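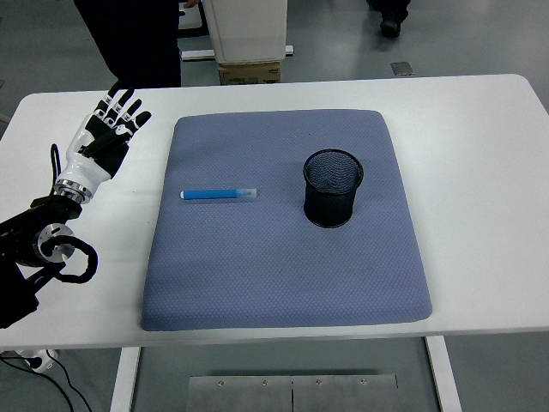
1/12
[공용 책상 필기구 정리 안내]
온다스테드 주민학습관 운영팀에서 알려 드립니다. 2층 공용 책상의 필기구 보관 방식이 5월 23일부터 변경됩니다. 이용에 참고하시기 바라며, 세부 내용은 이어지는 게시물에서 항목별로 안내해 드리겠습니다.

2/12
[기본 구성]
책상마다 청회색 누빔 매트 한 장과 검은색 철망 연필꽂이 한 개를 둡니다. 종전에 사용하던 서랍형 정리함은 모두 회수하였습니다. 서랍 안쪽에 잉크가 마른 펜과 짧은 연필이 쌓여 필요한 필기구를 찾기 어렵다는 의견이 여러 차례 접수된 바 있습니다.

3/12
[시작 상태]
연필꽂이는 비워 둔 상태로 제공합니다. 사진의 책상에는 파란색 마커 한 자루가 매트 위에 놓여 있고, 연필꽂이는 그 오른쪽에 세워져 있습니다. 이용하시는 분께서는 본인이 쓰실 필기구만 대여대에서 가져와 꽂아 두고 사용해 주시기 바랍니다.

4/12
[매트 사용]
매트는 필기구가 굴러 떨어지는 것을 막고 책상 상판의 긁힘을 줄이기 위한 용도입니다. 필기는 매트 바깥의 흰 상판에서 하여 주십시오. 누빔 면 위에 종이를 놓고 쓰시면 글씨가 고르지 않고, 얇은 종이는 찢어질 수 있습니다. 매트의 위치는 왼손잡이, 오른손잡이에 맞추어 자유롭게 옮기셔도 됩니다.

5/12
[마커 보관]
마커는 뚜껑을 끝까지 닫은 뒤 연필꽂이에 넣어 주십시오. 닫을 때 딸깍 소리가 나는지 확인하시면 됩니다. 잠시 자리를 비우실 때에도 뚜껑을 연 채로 매트에 올려 두지 마시기 바랍니다. 누빔 천에 스며든 잉크는 세탁 후에도 자국이 남습니다.

6/12
[연필 및 볼펜]
연필은 심이 위로 향하도록, 볼펜은 심을 넣은 상태로 꽂아 주십시오. 가위와 칼은 연필꽂이에 보관하지 않습니다. 어린이 이용자가 함께 쓰는 책상이므로 날이 있는 도구는 사용 직후 안내 데스크로 반납하여 주시기 바랍니다. 클립, 압정, 지우개 조각 등 작은 물품도 철망 바닥에 남기 쉬우니 넣지 말아 주십시오.

7/12
[청소 기준]
매트 표면의 지우개 가루와 먼지는 비치된 솔로 한 방향으로 쓸어 냅니다. 누빔 무늬의 오목한 부분에 가루가 끼기 쉬우므로 손으로 문지르지 마십시오. 철망 연필꽂이는 뒤집어 가볍게 턴 다음 마른 천으로 닦습니다. 물티슈를 사용한 경우에는 물기가 남지 않도록 한 번 더 닦아 주시기 바랍니다. 상판은 중성세제를 묻힌 천으로 닦되 모서리까지 빠짐없이 닦아 주십시오.

8/12
[필기구 점검 결과]
지난 점검에서 학습관이 보유한 필기구는 모두 3,503자루로 확인되었습니다. 이 가운데 사용이 어려운 마커 77자루는 폐기 절차를 밟고 있습니다. 잉크가 흐려진 마커를 발견하시면 연필꽂이에 다시 넣지 마시고 대여대 옆 회수 상자에 넣어 주십시오. 상자의 내용물은 운영팀이 매일 마감 후 확인합니다.

9/12
[적용 범위]
새로운 방식은 2층 공용 책상 46개에 우선 적용합니다. 1층 어린이실은 책상 높이가 달라 별도의 정리 용품을 검토하고 있으며, 8월 중 결과를 다시 공지하겠습니다. 예약제로 운영하는 소모임실은 현행 방식을 유지합니다.

10/12
[퇴실 전 확인]
가. 대여한 필기구를 대여대에 반납
나. 연필꽂이를 비우고 바르게 세워 매트 위에 두기
다. 매트의 가루 제거
라. 개인 필기구와 소지품 확인
매트가 오염된 경우 임의로 세탁하지 마시고 데스크에 말씀해 주십시오. 여분의 매트로 교체해 드립니다.

11/12
[자주 접수되는 문의]
개인 필기구를 연필꽂이에 꽂아 두고 사용하셔도 무방합니다. 다만 퇴실 후 남아 있는 물품은 유실물로 분류하여 9일간 보관한 뒤 처리합니다. 유실물을 찾으실 때에는 이용하신 책상 번호와 필기구의 색상을 함께 알려 주시면 확인이 빨라집니다. 연필꽂이를 추가로 요청하시는 경우에는 한 책상에 한 개를 더 내어 드릴 수 있습니다. 두 분 이상이 한 책상을 나누어 쓰실 때 신청해 주십시오.

12/12
[담당 및 의견 접수]
본 안내의 담당자는 운영팀 진흘레 줄루(Zinhle Zulu)입니다. 보관 방식에 관한 의견은 이 게시물의 댓글 또는 2층 안내 데스크의 의견함을 통하여 접수합니다. 댓글에는 이름, 연락처 등 개인정보를 기재하지 않도록 유의하여 주시고, 개별 회신이 필요하신 경우 데스크로 직접 문의하여 주시기 바랍니다.
온다스테드 주민학습관 운영팀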